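Trucos para preparar el piso antes de las visitas de compradores

Llevo una buena temporada enseñando mi apartamento para venderlo y, entre una visita y otra, he ido apuntando cosas en una libreta. No soy decoradora ni agente inmobiliaria, solo una propietaria cansada de pasar la mopa, pero algunas de estas manías me han ahorrado disgustos, así que las dejo por si a alguien le sirven.

Lo primero, la entrada. Yo tenía el recibidor lleno de zapatos, paraguas y bolsas de tela, y cada vez que sonaba el timbre me ponía a dar patadas a las cosas para meterlas en el armario. Ahora tengo una caja con tapa debajo del banco y ahí va todo (todo, también el correo sin abrir). La bombilla del recibidor la cambié por una más potente y de luz cálida, y el pasillo parece otro. Si el vuestro no tiene ventana, dejad abiertas las puertas de las habitaciones que den al exterior.

Los cristales los limpio con agua tibia, un chorrito de vinagre y un paño de microfibra, siempre a primera hora o cuando ya no les da el sol, que si no se quedan unas marcas horribles. Los rieles de las correderas son otra historia: primero aspirador con la boquilla estrecha, luego un cepillo de dientes viejo y al final un trapo húmedo enrollado en la punta de un cuchillo sin filo. En agosto, con la terraza abierta todo el día, me tocaba repetirlo casi a diario. Un poco de silicona en espray y la puerta se desliza que da gusto.

Para el baño, mi amiga Senga McIver me enseñó a quitar la cal de la alcachofa de la ducha atándole una bolsita con vinagre y dejándola así toda la noche. Ojo con los acabados dorados o negros mate, que el vinagre se los come – a mí me pasó con un grifo y todavía me duele. En esos, jabón neutro y paciencia. Las juntas amarillentas, con bicarbonato y agua en pasta, 20 minutos y a frotar. Y toallas limpias, dobladas en tres, aunque luego las guardéis y volváis a sacar las de siempre.

La cocina es donde más se paran. Abren cajones, abren armarios, prueban el grifo, y si el frigorífico se queda en la casa también miran dentro, os lo aseguro. El mío va incluido en la venta, así que me lo tomo en serio: fuera los tarros a medias, baldas lavadas con agua y bicarbonato, las gomas de la puerta repasadas con un bastoncillo y los cajones transparentes bien aclarados, que se les nota hasta la última gota seca. Si podéis hacer la compra después de la visita y no antes, mucho mejor.

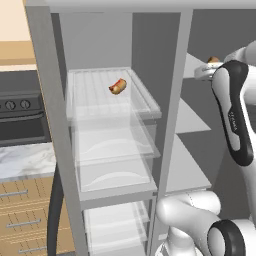 Frigorífico gris abierto, con cajones transparentes a un lado y baldas lisas al otro.

Sobre los olores tengo opiniones fuertes. Nada de ambientador de vainilla, por favor. Gillespie Farquharson, el agente que me lleva la venta desde Londmont, entró un día en casa y lo primero que me preguntó fue qué estaba tapando. ¡Y no estaba tapando nada! Desde entonces ventilo bien por la mañana, saco la basura y echo medio limón por el desagüe con agua muy caliente. La noche anterior no se fríe pescado en esta casa, y punto.

Los agujeritos de los cuadros los relleno con masilla al agua, la dejo secar del todo, lijo con grano fino y retoco con un pincel pequeño. Guardad siempre un bote de la pintura original con el código apuntado en la tapa. Yo no lo hice y me volví loca buscando el tono del salón, que resultó ser el 214 de una carta que ya casi no se encuentra. Acabé pintando la pared entera, con lo que me fastidia mover el sofá.

Hablando de muebles, quitad alguno. Yo me llevé al trastero una butaca, la mesa auxiliar y 4 sillas del comedor, y el salón se ve mucho más ancho. La terraza igual: una mesa, dos sillas, una maceta grande y ya está. Las baldosas de fuera van con jabón neutro y cepillo de cerdas duras, en la dirección de la junta.

Ah, y los papeles. Tengo una carpeta en la encimera con los recibos de la comunidad, el certificado energético, las instrucciones de la caldera y las garantías de los electrodomésticos. Me los piden más de lo que pensaba, y así no me pongo a rebuscar en el cajón de las pilas mientras la gente espera de pie en el pasillo.

Otro día os cuento lo del toldo, que sigue lleno de manchas y con el que todavía estoy haciendo pruebas.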